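Home Household Sorting Guides Questions Contact

Sorting drinks cans at home: your questions
29 Dec 2023, by the Clindora household desk
Reading time: 2 minutes

These questions came to us by post and by the form on the website, most of them in November, when the new can bins were placed in Cundholm. We answer them in the order we received them.

Do I have to wash the cans?
A short rinse with cold water is enough. Please let the can stand upside down on the draining board until it does not drip any more. Soap is not necessary.

Must I crush them?
No. At the Fendisstead depot the cans are pressed together anyway, and a flat can is more difficult to sort than a round one. If you have very little space in the kitchen you may press them lightly in the middle, but please do not fold them.

Can energy drinks and fizzy drinks go in the same bag?
Yes. The shape and the size of the can are not important, and also the colours may be mixed. A tall silver can and a red one belong to the same bag. 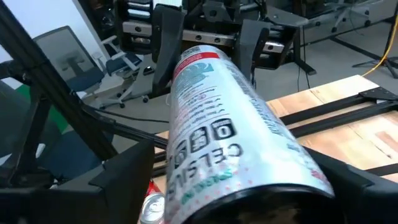 A tall Celsius can, the sparkling kind, on top of a second drinks can.

What do I do with the pull tab?
Leave it on the can. Loose tabs are so small that they fall through the grid of the sorting table and are lost. If a tab has already come off, you can drop it inside the empty can.

Is a can with a plastic sleeve accepted?
Some small producers put a printed plastic film around a plain can. Please cut this film with scissors and put it with the soft plastic. When the print is directly on the metal, you have nothing to remove.

How big is the bag, and how many do we get?
Each household receives 6 bags for the year. One bag holds 87 cans of the ordinary size, or fewer if you drink mostly from the tall ones. When you need more bags, ask at the counter in Usuga. They are free of charge.

May I bring full cans which are past their date?
Please empty them first in the sink, slowly, with the tap running. We cannot take cans with liquid inside, as the bags become too heavy and leak on the stairs.

Where can I keep the bag so that it does not attract wasps?
In summer a cool cupboard or a balcony in the shade is good. Close the bag with the string after every use. In winter it is not a problem.

Can our sports club or school join?
Yes, groups get a large container of 720 litres. Write to us with your address and tell us on which day somebody can open the gate. The waiting time is at the moment 6 weeks.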